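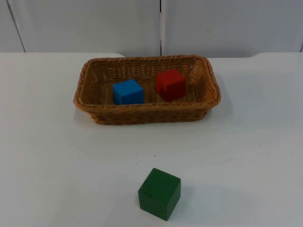

A woven basket and a green wooden cube on a white tabletop.

Velach opens its oldest casks for a Friday tasting

Wine lovers, clear your Friday evening! The Velach cellar is pouring its long-aged fortified reds in January, and I can't remember looking forward to a tasting this much. Cellar master Adalberto Trindade has blended three lots that have been sitting in small oak for decades, and the result is bottled as Nekmont, with a run of 2276 bottles.

I had a small glass last week and went straight back for another. There's dried fig and orange peel on the nose, then walnut, burnt sugar and a lovely salty snap at the end that keeps it from feeling heavy. The colour has faded to a deep amber with a green-gold rim (always a good sign in wines of this age). 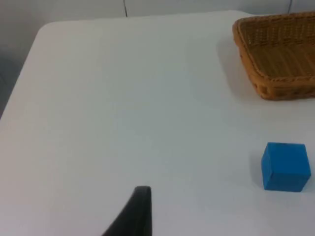 Trindade says the spirit took years to settle in and that he nearly bottled too early. "Evangelia tasted it and told me to wait two more winters," he said, meaning his blending partner Evangelia Liapis. She was right, it's wonderfully smooth now.

There are 115 places, with doors at 7pm. Aoife Buckley is bringing hard cheeses and salted almonds, and the younger Gakow white will be poured first, well chilled. Bottles of Nekmont go on sale at the end of the night, two per person.

Comments

Jeferson Cordeiro: Tried the Gakow in the summer and loved it. Will there be any of the older tawny too?

Abdelghani Amrani: Booked! Does anyone know if it needs decanting?

M. Toledo: Stand it up for a day and pour gently, mine was fine like that.

Contact us | Copyright Velach Wine News | Back to top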